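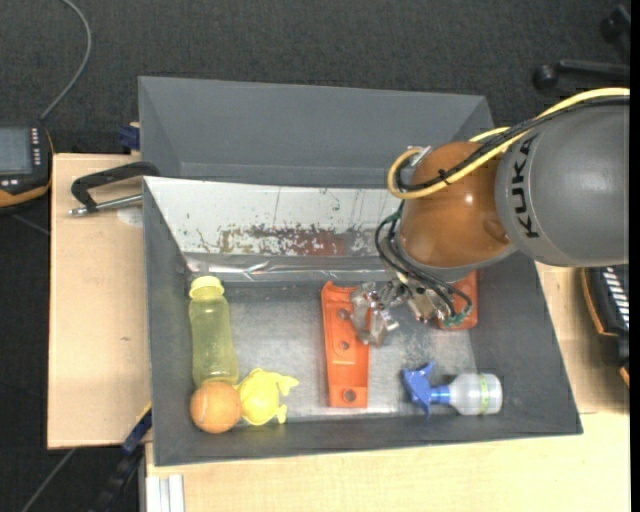 About Trundivance

Hi, I'm Tamsin Brunton, and I run Trundivance, a small language school up two flights of stairs in Wemberg. If you found us because you typed "evening Czech class" or "Vietnamese for beginners" into your phone at eleven at night, welcome, you're exactly who I had in mind when I sat down to write this page. (The old one was four sentences long and one of them was about parking.)

We teach three languages: Czech, Vietnamese and English. People ask about that mix a lot. Most schools our size offer Spanish and French and maybe a bit of Italian in the summer. We ended up with ours because those were the languages spoken on our street when I moved in, and the teachers I met first happened to speak them. I didn't do any market research. I had a lease, a whiteboard and a very loud kettle.

How it started

I used to teach English at a big school in Mitau, the kind with a reception desk and a fish tank. I liked the students and I did not like the books. Every unit had a couple at an airport. My students were nurses and bus drivers and people who had married into families where they couldn't follow a word at dinner, and none of them needed to check in a suitcase. They needed to call the dentist. They needed to tell a landlord that the shower had been dripping since Easter.

So I started writing my own lessons, and then I started getting told off for it, and after a while it seemed simpler to go and do it somewhere else. My first class in Wemberg had five students in it. We met in the room above the Moroz bakery, and the lesson always smelled of rye. Two of those five still come to our conversation evenings, and one of them now corrects my Czech in front of everybody, with great joy.

We outgrew the bakery when the Vietnamese classes took off. That was Huệ Lưu's doing entirely. She'd come in to ask about English lessons for her mother, stayed to chat, and by the time she left she had agreed to teach a trial class. It filled up before I'd even put the poster in the window! Her mother did take the English class too, by the way, and was much better at phrasal verbs than the rest of the group.

Who you'll meet

Huệ still leads Vietnamese. She's very strict about tones in the first month and then suddenly relaxed about everything else, and I've come to think she has it right. You'll spend your first few lessons humming and feeling silly. Then one evening you'll say a word and she'll just answer you, and off you go.

Kha Lục teaches the Vietnamese intermediate group and our children's class. He writes songs for the kids. I apologize in advance to the parents, since the one with the numbers will be in your house for weeks.

Vendula Holub teaches Czech. She trained as a proofreader and it shows: her handouts are beautiful, and she can explain the seven cases in a way that makes you want to go home and practice them, which I'd have told you was impossible. She also runs the reading group, where you get through one short story per term, slowly, with a lot of arguing.

Trinh Kim looks after sign-ups, invoices and the phone, and teaches our pronunciation workshops. If you write to us, it's nearly always Trinh who writes back. If the reply has a lot of exclamation marks in it, it was me.

I teach English at all levels, and I'm also a permanent beginner in Vietnamese. I've now repeated the first course twice. Huệ says I'm welcome a third time.

What a class is like

Small, mostly. A bit noisy. We start with ten minutes of talking, and I mean talking, about your week or your cold or the thing your neighbor did with the hedge. It doesn't matter if you only know a few words. In the first lesson you'll get a sheet with the phrases you need to survive those ten minutes, including "I don't know how to say that" and "please say it again, slower." You'll use that second one a lot. I do.

After that we work on one real situation. Last term's English group did a whole unit on complaining politely, which was so popular that we ran over by half an hour and I had to be reminded that people had buses to catch. The Czech beginners spend a couple of lessons on ordering food and understanding what comes back at you when the waiter says they've run out. In Vietnamese you learn early on how to address people, because you can't really say "you" to someone until you've worked out how old they are compared to you. It makes for some very funny introductions.

We do teach grammar. I know some schools promise you'll pick it up like a child does, but children have years and you have an hour and a half after work. So there's a grammar slot in each lesson, it has a beginning and an end, and you can ask anything you like in it. We do give homework. It's short. If you haven't done it, come anyway, please don't stay home out of guilt! More people quit over undone homework than over hard verbs, I'm sure of it.

We don't do grades or certificates. If you need an official exam for work or for citizenship, we'll help you prepare and tell you frankly when we think you're ready, but you take the exam itself somewhere else.

The library

Yes, we have one! It started as a shelf of my old paperbacks and has turned into a whole wall plus part of the hallway. Trinh finally put it all into a catalog last winter and we're at 1283 books, counting comics and cookbooks, which I insisted on counting. The cookbooks get borrowed more than anything else. It makes sense to me, as recipes are all commands and quantities, and if you misunderstand something you find out at dinner.

Current students borrow for free, for as long as they like within reason. There's a notebook by the door where you write down what you took. Some people also write a line about whether it was any good, and those comments have become my favorite thing to read in the building. "Too sad, nice weather descriptions" is one I think about often.

If you have books in Czech or Vietnamese that you don't want anymore, bring them over. We're short of children's books in both. We have all the English thrillers we could ever need, thank you.

Terms and prices

There are three terms a year and a shorter summer program in July. A term is twelve weeks, one evening a week. We have 39 places in the beginner courses each term, split across the three languages, and those go first, so if you're starting from zero it's worth writing early. The higher levels usually have room.

Prices are on the sign-up page. If the price is what's stopping you, write to Trinh and say so. You can pay in installments, and we keep a few reduced places every term that we don't ask a lot of questions about. You won't be put in a different class or given a different colored folder or anything like that.

Not sure which level you are? Most people aren't. Come in for a chat with one of the teachers, it takes about fifteen minutes and there's no written test. If you land in the wrong group, you can switch during the first 4 weeks, and lots of people do.

Conversation evenings

Once a month we push the tables together and have an open evening. You don't have to be a student. There's a table for each language and people wander between them, and there's tea, and usually somebody has baked. The only rule is that you stick to the language of the table you're sitting at, and it's broken all the time, mostly by me at the Vietnamese one. Bring a friend or your partner or the in-laws you're learning the language for. It's been known to speed things up.

Finding us

We're on the corner across from the old post office in Wemberg, and the door is the green one. Ring the second bell. The first bell belongs to a piano tuner who is very patient about it, but still. The stairs are steep and there's no elevator, so if that's a problem for you, let us know when you sign up and we'll put your class in the ground floor room next door, which we share with the piano tuner and can book most evenings.

The office is open from two in the afternoon until the last class has gone home. Mornings are quiet, but you can leave a message in any of our three languages and Trinh will call you back in the same one.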